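Canenham Robotics Club: bin clearing, weeks one to six

Term has finished and I have the logs on a stick, so I am writing up the bin task before I forget which settings went with which run. This post follows on from the one about the conveyor, which we have dropped. If you only want the numbers, they are near the end.

The task comes from the Trodeo student challenge. A team is given a bin of mixed objects and has to move them out one at a time, with no person touching the arm between the start signal and the stop signal. The objects are household things and toys. The list is published in advance, the layout is not. A dropped object counts as a fail for that attempt but may be tried again. Pushing an object over the wall of the bin is not allowed, which rules out the method we had first thought of.

Our entry is called Dadametti, after a misprint on the form that we decided to keep. It has three parts: a program that looks at the camera picture and proposes places to grip, a program that throws out the proposals the arm cannot reach, and a program that moves the arm. The second part took up most of the term.

Reach

In an open area almost any grip from above is possible. In a bin it is not. The walls slope, and the wrist is a good deal wider than the fingers, so a grip that looks fine at the fingertips can put the wrist into the wall. The first version of the check treated the bin as a plain box with upright sides. It was wrong by enough to matter near the bottom, and we stopped the arm by hand a number of times in the first week.

The second version uses a rough model of the real bin, measured with a tape and typed in. The wrist is modelled as a capsule and the fingers as two flat plates. Cables are not modelled at all. We gave the wrist a larger margin on the cable side and left it at that. It costs us some good grips and I would like to do it properly next year.

The inner partition is in the model as well. We had left it out at first, and the planner kept trying to pass the wrist straight through it on the way up. Adding it was one line in the file.

Soft things

Hard toys with flat sides are the easy case. The fingers close, the width reading stops changing, and the arm lifts. Cloth is different. There is no fixed width to stop at, the fingers can close almost fully with cloth between them, and the reading is then very close to the reading for an empty grip. In the early runs the program decided it had missed, opened again and let go of a cloth it had been holding perfectly well.

We tried a lower closing speed, which made no difference. We then tried using the change in the camera picture after the lift, which worked but was slow. The version we kept does both checks in order: width first, and the picture only if the width is below a set value. Most objects never reach the second check.

Where to take hold of a cloth is a separate question. The grip program likes edges, and a flat cloth has edges only at its border, where the fingers tend to slide over the top. A crumpled one gives it folds to work with. Our rule now is to aim for the highest fold and come down slightly to one side of it, with the fingers open, then move across and close. The lime-green cloth was our usual test piece for this, put down in the middle of the floor with the toys grouped to the left.
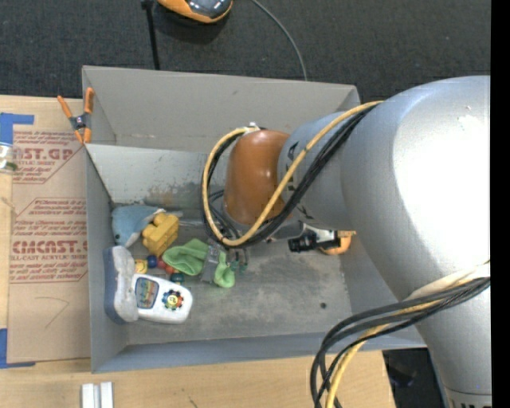 Numbers

We stored 2000 attempts over the six weeks. An attempt is one close of the gripper, whatever came of it. Runs where we stopped the arm by hand are kept in a separate folder and are not part of that figure.

For hard objects the rate in the last week was over 80 per cent. For cloth it was lower, and it moved about too much from one afternoon to the next for me to want to print it. Part of that is how the cloth was put down. We did not agree a way of dropping it until week 4, so the early cloth runs should not be compared with the later ones.

Small objects are still poor. Beads are below what the depth picture can pick out reliably against the floor of the bin, and the grip program either ignores them or joins them to whatever is nearest. The colour picture shows them clearly enough, so the answer is probably to use colour for small things and depth for the rest. This has not been written.

Software notes

The planner is the Marquez one, the older branch. The newer branch is faster but changed the way joint limits are read, and we lost 2 afternoons to it before going back. If you are starting fresh, use the new one and set the limits in the arm file, not in the launch file.

Log everything with the same clock. Ours were split between two machines for the first part of term and lining them up afterwards was dull work. The script for it is in the club folder under tools and needs the start time of each run typed in.

Still to do before June: the colour step for small objects, a proper cable margin, and a timer on the second check so that it gives up sooner. The bin model also needs measuring again, as the one in the file is from week one.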